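Knife and Scissor Sharpening at Padilla: Your Questions Answered

December 6, 2021
By Leonora Baluyot

We get a lot of the same questions at the counter, and I am always happy to answer them in person, but so many of you have asked for something to read at home that I finally sat down with a pot of tea and wrote it all out. If yours isn't covered, please call or stop in!

Do I need an appointment?
No, just come by whenever we're open. Mornings are quieter if you'd like to chat about your knives with Rachid El Fassi, who has been sharpening for over 42 years and loves to be asked about it.

How should I pack my knives for the trip?
Roll each one in a dish towel and put a rubber band around it, snug but not too tight. Newspaper works too. Please don't drop them loose in a grocery bag — we've had a few of those come through the door point first.

How long will it take?
Most orders are ready in 3 days. The weeks before the holidays get busy, so plan on 10 if you're bringing in a big set for the family dinner.

Do you sharpen serrated knives?
We do, though they take longer because every little scallop gets done on its own. Bread knives usually only need it once every few years, and we'll tell you if yours can wait.

What about sewing scissors and pinking shears?
Scissors, yes, and gladly. Pinking shears go out to Shafiq Biswas at Grekenel, who has the right wheel for them, so allow an extra week or so.

How can I keep an edge between visits?
Use a wooden or soft plastic board, wash by hand, and dry right away. A few light strokes on a honing rod before you cook will do wonders. Glass cutting boards are very pretty and terribly hard on a blade.
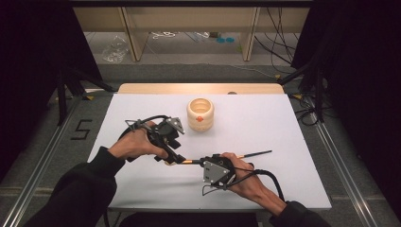 Thin black stick with an orange band, and a cream ribbed cup on a white tabletop.

Can I learn to do it myself?
Of course you can! Dindo Aquino teaches a beginner class here every October, and a plain two-sided stone is all you need to get started. Bring a knife you aren't too fond of for the first evening.

What if I'm not happy with the result?
Bring it back and we'll do it over at no charge. Keep your ticket if you can, but we'll find you in the book either way.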